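Talavera Laboratory for Mobile Manipulation
Minutes of the Methods Review Meeting
July 25, 2022

Present: Jacinto Barrera (chair), Leopoldo Cárdenas (recording), members of the Zenitz project group, representatives of Gommont
Apologies: none received

1. Minutes of the previous meeting

The minutes of the June meeting were approved with one correction. Under item 4, "wrist exposure" should read "wrist exposure lock." Two actions were carried forward and appear at the end of these minutes.

2. Bright backgrounds in head and wrist views

Mr. Cárdenas presented the window task and the views available to the policy from the head and from the wrist.
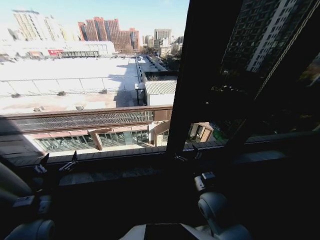
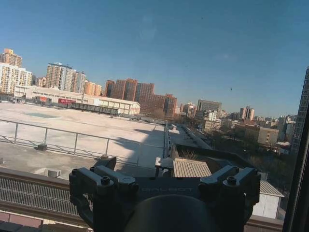
3. Method

3.1 The group compared two ways of preparing the training data. In the first, both views are given to the policy with a single brightness setting chosen for the full picture. In the second, known as the Monik method, the brightness of each view is set from the area nearest the gripper, and the distant background is given a lower weight during training.

3.2 The training set holds 2000 episodes, the same for both methods. Mr. Barrera asked whether episodes with indoor backgrounds had been kept in. Mr. Cárdenas confirmed that they had, and that no episode had been removed from either arm of the study.

3.3 Each method was tested in 70 trials. A trial is counted as a success when the gripper closes on the window latch and turns it through its full travel without help from the operator. Trials stopped by the operator are counted as failures, whatever the reason for the stop.

3.4 A representative of Gommont asked why the background had not been masked out entirely. Mr. Cárdenas replied that full masking had been tried on a small scale in June. The policy then lost track of the sill whenever the arm crossed in front of it, and the approach was dropped. The notes from that work are in the project folder but have not been written up.

4. Results

4.1 The Monik method succeeded in 47 of 70 trials. The single-setting method succeeded in fewer, but the exact count was not entered in the minutes because three trials remain under dispute. The dispute concerns a latch that turned most of the way and then sprang back. Mr. Barrera ruled that the three trials be scored again from the recordings by a person who did not run them.

4.2 Most failures under the Monik method occurred in the approach, before contact. The gripper stopped short of the latch and closed on air. Mr. Cárdenas attributed this to weak depth cues in the head view when the area beyond the opening is much brighter than the sill. He noted that this explanation has not been tested.

4.3 The Zenitz group asked that failures after contact be reported in a separate table. Agreed.

4.4 There was discussion of whether the result would hold under cloud or in the evening. It was noted that the trials were run in daylight only. The chair asked that the draft report state this in the first paragraph of the results and make no claim beyond it.

5. Report and release of data

5.1 The draft report will be circulated once the disputed trials have been scored. Gommont asked for two weeks to comment. The chair agreed to this period, with the condition that comments be sent in writing.

5.2 The release of wrist recordings was discussed. Members were in favor of releasing them together with the head recordings and the joint positions, using one shared clock. Mr. Cárdenas reported that the clocks on the older episodes drift and must be corrected first. No release date was set.

6. Actions

6.1 Mr. Cárdenas to arrange new scoring of the three disputed trials.
6.2 Mr. Cárdenas to prepare the table of failures before and after contact.
6.3 Zenitz group to correct the clocks on the older episodes (carried forward).
6.4 Mr. Barrera to send the revised trial form to Gommont (carried forward).
6.5 Zenitz group to propose a test of the depth explanation given under 4.2, with an estimate of the robot time needed.

7. Other business

The Zenitz group asked that the trial log include a column for sky conditions. The chair approved the change for all further trials.

The date of the next meeting will be set when the draft report is ready. There being no further business, the chair closed the meeting.

Recorded by Leopoldo Cárdenas
Approved for circulation by Jacinto Barrera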